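Folding and rolling a cloth napkin around a fork
Table setting notes, part 5 - by Javiera Orellana

A rolled napkin with a fork inside is the quickest way to lay a place on a tray. It takes little room, keeps the fork off the table top and can be prepared well before the meal. The method given on this page suits a plain woven napkin with a stitched hem. Very thin napkins slip, and paper ones tear at the second turn.

What you need
One cloth napkin, square or nearly square
One fork
One plate
One tray, if the place is to be carried
An iron and a hard, smooth table top

Preparing the cloth
Wash new napkins once before use. Most have some dressing left in the fabric, which makes the first few folds spring open. Iron while slightly damp, working from the centre to the hems, and press the hems last from the wrong side. Do not use starch for a rolled napkin. Starch is for standing folds, and it leaves hard creases across a roll.

Lay the napkin on the table with the wrong side up. Pull each corner outwards until the cloth lies level, then put the fork to one side of it, clear of the hems.

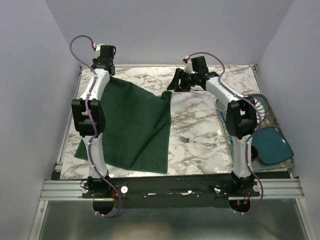

Green napkin laid out, fork to the right of it.

Method
1. Fold the bottom edge up to meet the top edge. Run the side of the hand along the fold.
2. Turn the top layer back by the width of three fingers. The band makes a cuff on the finished roll.
3. Turn the whole napkin over, keeping the cuff at the top.
4. Place the fork parallel to the short side, 5 cm in, with the tines just below the cuff.
5. Bring the short side over the fork and roll firmly to the far end. Keep the lower edges level as you go.
6. Set the roll down on its loose end. The weight of the fork will hold it.

If the roll comes out as a cone, the lower edge has been pulled tighter than the upper. Unroll it completely and begin again from step 4. Twisting the cone straight only moves the slack to the middle.

Starting again
A napkin that has been rolled badly more than twice should be picked up, shaken out and laid flat again. Hold it by one place and let it hang for a moment - the folds drop out faster than they can be smoothed by hand. Keep the tray and plate well to the side while you do it. 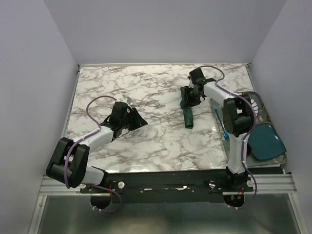
Cloth lifted and bunched, with the oval plate on its tray at the right.

Finishing the hem
The hem is the thickest part of the napkin and decides how the roll looks. Where it crosses itself, the layers build up and form a ridge. Keep the stitched edge on the outside of the last turn and let it run in one line. For a tied version, gather the cloth once below the cuff and leave the tail straight. Do not pull the gather tight enough to mark the fabric.

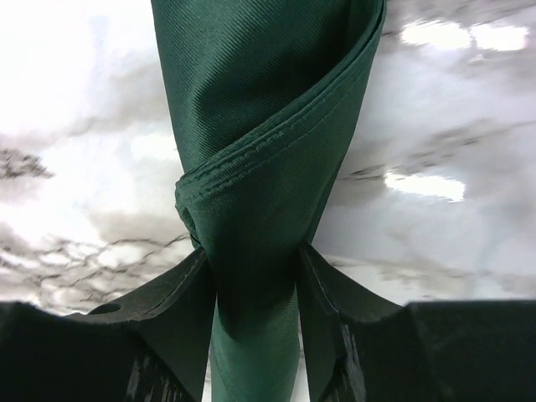 Can I roll the napkins the day before?
You can, provided they are fully dry after ironing. Store them in a single layer in a lidded box, loose ends down, and keep the box out of the kitchen if there is cooking going on.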